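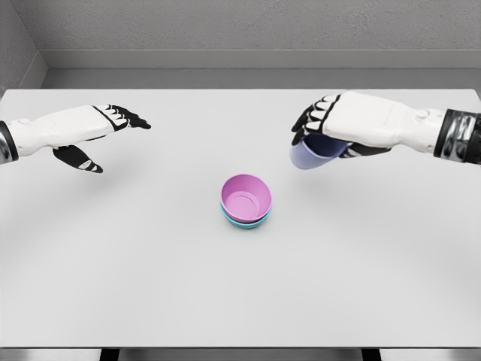
## Right hand won't let go of the cup (stacking task, Oteo sim)

**Opened by:** Raquel Abreu
**Assigned to:** Salvador Caldeira
**Status:** open, workaround in place

Hi Salvador, and thank you again for picking this one up so quickly, I know you already have your hands full with the Gamar migration!

The pink bowl nests in the teal one without any fuss. Then the right hand takes the lavender-blue cup, tips it a little, and hangs there over the table until the run times out at 3000 steps. The left hand stays open the whole while. I got this on 11 of 21 runs last night, all on the March build.

What I've tried so far:

- Restarted the sim, then the whole machine (I live in hope). Same thing.
- Lowered finger friction on the right hand. The cup slipped out early on one run and stuck again on the next, so I put it back.
- Swapped in Natália's older grasp config. Nearly all the runs finished, but the cup landed beside the bowls.

**Reply, Salvador, 4:40 pm**

Lovely write-up, thanks. I think the release check is waiting for the cup to be level, and with that tilt it never gets there. Could you widen the angle tolerance in the Paiva settings and run it 2 more times with contact logging on? Please keep this build off the real arms until we know.

**Raquel, 5:25 pm**

Done, logs attached. One let go, one didn't.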